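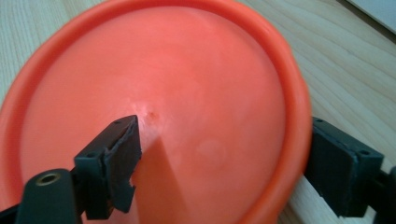 One reader told me the orange plastic ones always go first, so get in line early. Noted! The Vekby toy and dish swap is back in March, and I can't wait.

Home | News | Events | Contact

Feb 20, 2020 | By the Kunura News desk

Last time we had more than 87 things on the tables at Szekeres Hall, and I went home with 2 bowls and a kite (no regrets). Doors open at 5, bring whatever you're done with, scuffs are fine. Please wipe it down first. Coffee is from Dredora again.

17 shares | 2 comments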